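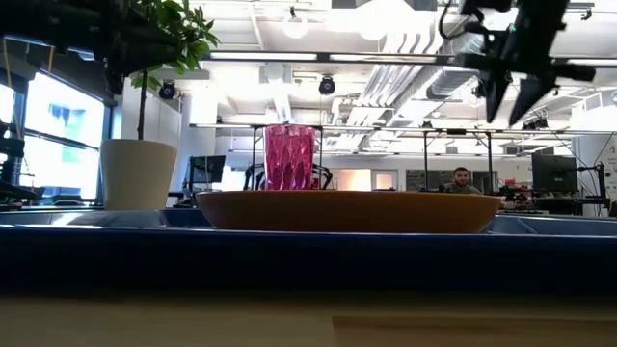 你有没有试过戴着厚厚的棉手套剥糖纸?要是没试过,今天回家可以试一试。我试过,剥了半天,糖都快化了。机器人拿东西的时候,差不多就是这种感觉,有时候比这还难!

我的工作就是给机器人“试手”。机器人的手有个正式的名字,叫夹爪。我们一般不会给它装五根手指,常见的只有两根,一开一合,像筷子,也像螃蟹的钳子。你可能会问:为什么不做成人手那样?也有人做呀,可是手指越多,要管的关节就越多,坏起来也越花时间修。两根手指能干好的活,就先交给两根手指。

## 两只手比一比

这个月我们在比两种夹爪。一种叫 Tevero,手指是硬的,夹得准,脾气也硬。另一种叫 Sanurer,手指里面有点弹性,碰到圆圆的东西会跟着弯一弯,好像在说“你是什么形状,我就变什么形状”。

拿什么来考它们呢?就用家里常见的东西:碗、杯子、小花盆。别笑,这些东西可会捣乱了。

先说碗。一只橙色的浅碗,又矮又宽,你想从外面把它整个夹住,夹爪得张得很大很大,往往张不了那么大。怎么办?换个办法,一根手指伸到碗里面,一根留在外面,只捏住碗边。你端空碗的时候,是不是有时也这样捏着?不过捏碗边有个麻烦:碗的大部分重量都在另一头,一提起来,它就想往下歪。硬手指捏得紧,歪得少一点;软手指舒服是舒服,可碗会慢慢低头,像上课打瞌睡的同学。

再说杯子。有一种粉红色的杯子,能透光,外面一圈是菱形的花纹。人看着漂亮,机器人看着头疼。机器人要靠摄像头找东西,透光的杯子会把后面的颜色也透过来,光线一亮,杯子边在哪里就不好认了。要是杯子前面再挡着一只碗,摄像头只能看见半个杯子,剩下的半个要靠电脑去猜。

花盆呢,盆本身上宽下窄或者直直的,都还算好拿,难的是上面的叶子。夹爪从上往下伸,先碰到的是一大团绿叶!所以它得学会绕路,从旁边过去。

## 谁说了算?

夹爪自己是没有主意的。它什么时候张开、什么时候合上、用多大力气,都听控制器的。控制器就像一个特别认真的小队长,摄像头告诉它“杯子在那边”,它就算出手臂的每个关节该转多少,再告诉夹爪:“慢一点,好,合!”

我的同事尹秋月(Qiuyue Yin)专门管控制器。上个星期一她给我出了个题目:闭上一只眼睛,用两根手指去捏桌上的橡皮。我捏了个空。她笑得很开心,说现在你知道只用一台摄像头有多难了吧。一只眼睛看东西,左右很清楚,远近就容易弄错。后来我们用了 2 台摄像头,一台看整张桌子,一台装在手腕旁边,跟着夹爪走,看近处。

## 成绩单

比赛要公平。同样的东西、同样的位置,每只夹爪都要抓很多遍。到现在为止,我们一共抓了 1,385 次。对,一次一次地抓!其中光是捏碗边就捏了 201 次,我做梦都梦见碗。

最后谁赢了呢?唉,我也想给你一个干脆的答案。抓碗的时候 Tevero 稳一些,抓杯子的时候 Sanurer 更让人放心,手指会顺着杯子弯一点,不容易打滑。花盆它们打了个平手,叶子都掉过。负责写报告的尼科拉(Nikola Vukadinović)想把两种手指合在一起,一根硬、一根软。我觉得怪怪的,但是很想看看!

## 你也来当夹爪

准备一双筷子、一只塑料碗、一个塑料杯和一块橡皮。请注意,别用玻璃的和瓷的。

1. 用筷子把橡皮夹起来,放进碗里。
2. 用筷子夹住碗边,把空碗提起来,数到五。
3. 在筷子头上各缠一根橡皮筋,再做一遍。
4. 闭上一只眼睛,从第一步重新开始。

每一步多做几遍,把成功和失败都记在本子上。失败的也要记,我的本子上有整整 22 页都是失败,那几页我翻得最勤。缠上橡皮筋以后是不是好夹多了?那是因为橡皮筋不滑,摩擦力变大了,夹爪的指尖上常常贴一层软软的橡胶,用的是同一个道理。

要是你发现闭着左眼比闭着右眼夹得准,也写下来。我是闭左眼更准一点,尹秋月正好相反,我们俩还没想明白是怎么回事。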